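Support Request: Left and Right Streams Out of Step in Organizer Task Recordings

Product: Plotar Recorder
Submitted by: Geum-ok Ma, Data Collection, Devadiga
Opened: 19/08/2025
Status: Resolved, pending confirmation
Priority: High

Summary
Recordings of the two-handed organizer task are being rejected at the import stage. The left gripper stream ends earlier than the right, and the import check treats any such recording as incomplete.

Details provided by customer
Our target for this task is 2,000 accepted examples. Of the last 200 recordings submitted, 70 were rejected with the message "stream length mismatch." The operators report no warning during recording. The head camera video is complete in every rejected file that we have opened. Single-handed tasks recorded at the same table have not been affected.

We have already restarted the recorder, replaced the left data cable and repeated the calibration. None of these steps changed the result.

Response from Plotar Support
Thank you for the report. Please confirm the following:
Recorder version in use at the station
Whether both grippers are connected to the same hub
Whether the operator holds the left gripper still for long periods during the task

Reply from customer
The recorder version is 13. Both grippers are connected to one hub. With regard to the last point, the left hand is often idle. The operator works at the organizer box with the right gripper and keeps the left one to the side until it is needed. 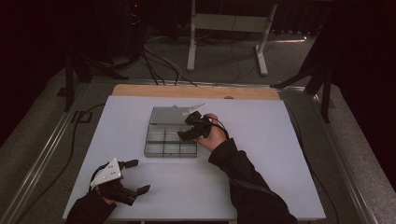 Operators are instructed to work in this manner, and we would prefer not to change the procedure. The examples are intended to teach the Stotik arms when to leave one hand at rest, and added movement on the left side would reduce their value for training.

Finding
The fault has been reproduced. In the affected version, the idle filter stops writing samples when a gripper reports no change in position or opening. If the left gripper does not move again before the recording is closed, the stream is saved short. The samples that were written are valid.

Resolution
1. Open Station Settings and turn off "Skip idle samples" for both hands.
2. Restart the recorder and make one test recording with the left gripper held still throughout.
3. Confirm that both streams show the same length in the import report.
4. Run the Kodatine repair tool on the rejected files. It extends the short stream with the last known position and marks the added samples – please keep these marks in place when the files are passed to training.

Customer update
The setting has been changed and the test recording was accepted. Repair of the rejected files is in progress. We request that the ticket remain open until the import report has been reviewed by our training group.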